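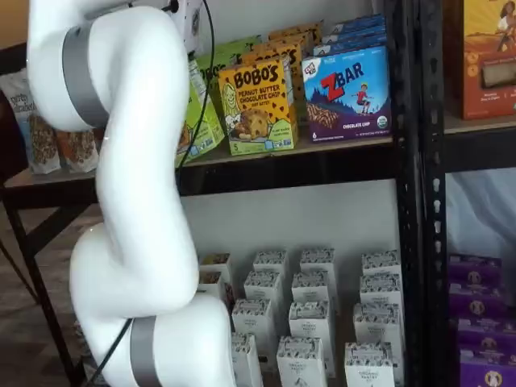

3.2 Store layout and shelf placement

The two stores in the study, Clurnby and Cleda, are run by the same operator, Mukex, and carry nearly the same range of packaged food. Both are small neighbourhood shops with one entrance and one checkout. Clurnby is next to a bus interchange and gets most of its trade in the late afternoon. Cleda is in a residential street and its trade is spread more evenly over the day.

Boxed snacks in both stores were sold from open shelving. Metal units with a flat board, like the black one with the light tan upper board in Figure 2, are common in shops of this size and can be restocked without moving neighbouring products. We did not use closed cabinets or chilled displays, as doors are known to change how long people spend looking at a product before they pick it up.

Before the trial, staff at each store placed products where they fitted. There was no written plan. Lines with a higher margin tended to end up at eye level, but this was habit and not policy, and it differed between the day and evening staff. For the trial we fixed the position of every snack line and asked staff to keep to a printed plan. Lower-sugar lines went on the upper boards at Clurnby and on the lower boards at Cleda. After 30 trading days the positions were swapped, and the second period ran for the same length of time. Prices were held constant through both periods. The operator agreed not to run promotions on any snack line, although one supplier discount on soft drinks went ahead at Clurnby in March and is dealt with in Section 4.

Staff checked the shelves against the plan at opening and again before the afternoon trade. Gaps were filled from the storeroom where stock was available. Where a line had run out, the space was left empty – staff had earlier been in the habit of spreading the next product across, and this would have given it a wider facing than the plan allowed.

3.3 Customer survey

Sales records show what was bought but say little about why. We therefore asked customers to fill in a one-page survey after paying. A total of 590 completed surveys were returned across the two stores. The form asked whether the customer had planned to buy a snack, whether they had looked at more than one shelf, and whether they had compared labels. It was offered in English and in Magyar, the second language most often spoken by customers at Cleda.

Customers who filled in the form received a 50 cent discount on their next visit. This may have favoured regular customers over people passing through, particularly at Clurnby, and we have not tried to correct for it. Children were not surveyed. Where an adult was shopping with children, the adult was asked to answer for the whole purchase, including any items the children had chosen.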